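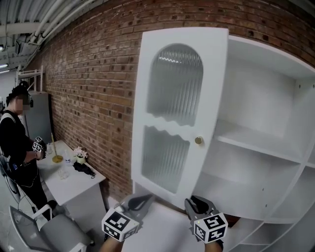 The Nellodari hand grippers come as a pair, left and right, and most of the mail I get is about keeping them lined up after the first week of real use. I've been setting these up for customers at Hunbridge since they were a box of parts on my kitchen counter, so I have opinions! Cabinet doors are my favorite check once a pair is put together. You want something with a tall swing and a small knob, like that white one with the ribbed glass and the round brass knob, and you want to come at it low as well as high. Look at where the marker cubes sit when both grippers are down near the bottom of the door: the printed faces are still out in the open, and the little green light on the right-hand one is easy to spot. If your own wrist or sleeve keeps covering a cube when you reach like that, go back and redo the mount before you do anything else.

325 shares | 47 comments

What you get

One left gripper, one right gripper, two marker cubes already fitted, two spare sets of jaw pads, a 2.5 mm hex key, a charging lead and a printed card with the setup steps. The card was written by Roswitha Holzer and it's better than anything I would have done (mine had arrows pointing at other arrows). Keep it in the case.

Setting up a new pair

Charge both sides fully before the first session. Loosen the cube screw half a turn, push the cube all the way back against its stop, and tighten it with the short end of the key. Please don't use the long end. I've replaced more stripped inserts than I care to admit, and two of them were mine.

Next, open and close each jaw 25 times with nothing in it. You're feeling for a catch near the fully closed end. A new pair can be a little stiff and that goes away, but a click in the same spot every time means the pivot washer is sitting crooked. Take the pivot out, turn the washer over, put it back, try again.

Then run the zero routine with the jaws shut, and again with them wide open. If the two readings for left and right don't agree, run it once more before writing to me, and keep your thumb off the trigger while it counts down. Chia-hao Lai spent an entire afternoon on a "bad sensor" that was his thumb. He told me I could put that on the page.

Looking after them

Wipe the cube faces with a soft cloth and plain water. Alcohol takes the black off the printing, slowly at first, and then one day the tracking starts jumping and you blame the cameras. A scratch across a white area usually does no harm. A chipped corner on a black square does, and I'd swap the cube.

Jaw pads: check them every 50 hours and change both on the same side together. Glass and glossy paint are hard on old pads, they go shiny and start to slide. The pivot gets one drop of light oil every 100 hours. One drop! Wipe off what comes out the sides or it'll end up on your pads.

Store them jaws open, cubes facing up. The Corutent case fits fine if you pull out the middle strip of foam. The older Tanner one is too shallow and presses on the cube screws.

Repairs

Cubes, pads, washers and triggers you can do yourself with the key in the kit. For the indicator light or anything behind the rear cover, send the gripper back, and send both sides even if only one is acting up, so we can zero them together. Vratislav Krajčí does the board work and I do the mechanical side. Put a note in the box saying what you were doing when it went wrong. "Stopped working" is a very popular note and it doesn't get us far.

Last updated 27 March 2022

47 comments | Share this page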